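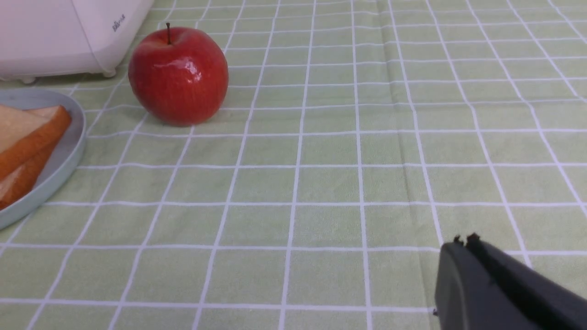

Breakfast at a rental: what do you leave for guests?
Hosts' Corner > Food and Supplies

zorkport_host
We have a two-bedroom place in Zorkport and I'm rethinking the welcome food. Currently it's bread, butter, jam, coffee, fruit and a jar of granola that I suspect is the original granola from when we opened in May. Guests write lovely things about the view and not one word about the granola. What do the rest of you put out?

BerylBellamy
Bread and fruit. Stop there. I ran a B&B with 6 rooms for longer than I care to say, and the more you put out, the more you throw out. People on vacation want coffee and then they want to be somewhere else by ten.

kikuchi_k
Disagree with Beryl. We leave eggs and it's the thing guests mention most. A dozen eggs costs less than the fancy soap and gets better reviews than the fancy soap.

BerylBellamy
And who scrubs the pan, Kiyoshi?

kikuchi_k
The guest, in theory.

BerylBellamy
I rest my case.

oguraflats
I budget $30 a stay and it goes on pastries from the place downstairs. Before that I did a hamper. One couple took the hamper. I mean the basket, too. Left the crackers stacked on the counter in a little tower.

zorkport_host
Okay, eggs are tempting. My other problem is that the kitchen looks bare once the granola goes. I don't want it to look like a dentist's break room.

welar_lane
Get a checked tablecloth and put something orange on it. Cheap, cheerful, hides the table. Mine has been through the wash 200 times and still looks better than I do.

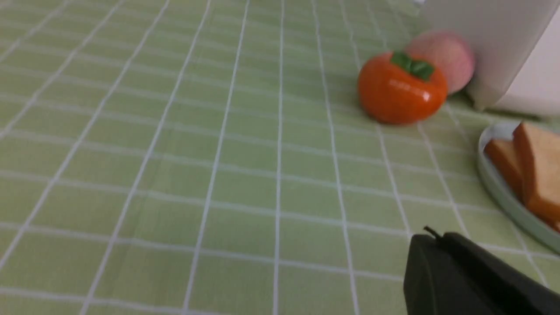
Re: Decorative food, for or against

BerylBellamy
Against. Real fruit or no fruit. I once watched a grown man bite into a wax pear at seven in the morning and we both had to go on with our day.

welar_lane
Did he leave a review?

BerylBellamy
Four stars. "Pears firm."

kikuchi_k
I'm for it if it's out of season stuff. You can't get a decent persimmon in September 2021 or any other September around here, and a fake one never goes soft on you.

oguraflats
Until a toddler gets hold of it.

zorkport_host
So the verdict is real bread, real fruit, possibly eggs, no granola. Does anyone want a jar of granola?

BerylBellamy
Check the date on it first.

zorkport_host
The label has come off.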